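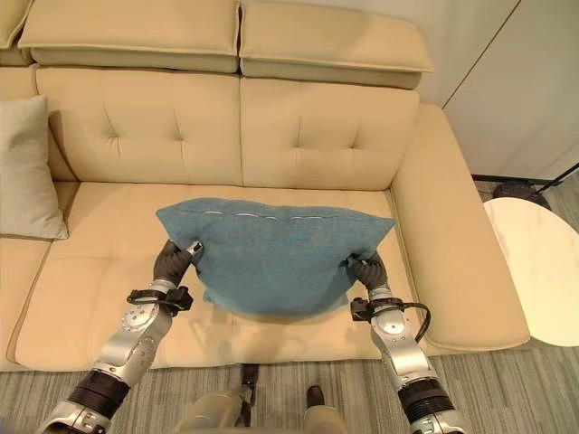 Re: [drughist] Laudanum in the Brestton registers
April 13, 2020

Dear list members,

Thank you for the quick replies. I quote the message which I want to answer:

> The Brestton pharmacy register has 1,654 entries, and only 49 of them
> name laudanum. Does this mean that people in the town used little opium?

I do not think we can conclude this. The register records sales where a signature was required.
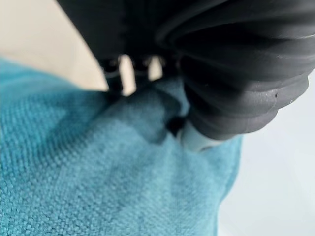 Many weaker mixtures were sold without any signature – cough syrups, for example – so they do not appear in it. The Steiner shop in Dallomar kept a separate day book for such goods, and there the word "drops" is very frequent. 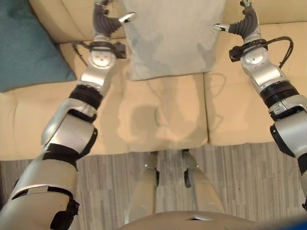
Can we know what was in the "drops"?
Only where the recipe book has survived. For Steiner we have two recipes, and both contain tincture of opium. For the Valen shop I have found nothing.

I would be grateful for a copy of the June pages, where the handwriting changes. 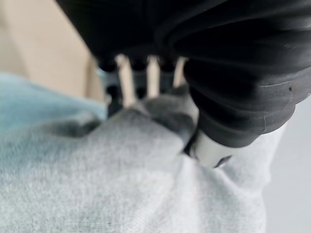 Corrections to my last message

The Valen shop was a grocer, not a pharmacy. I had read the licence wrongly.

With kind regards from Dallomar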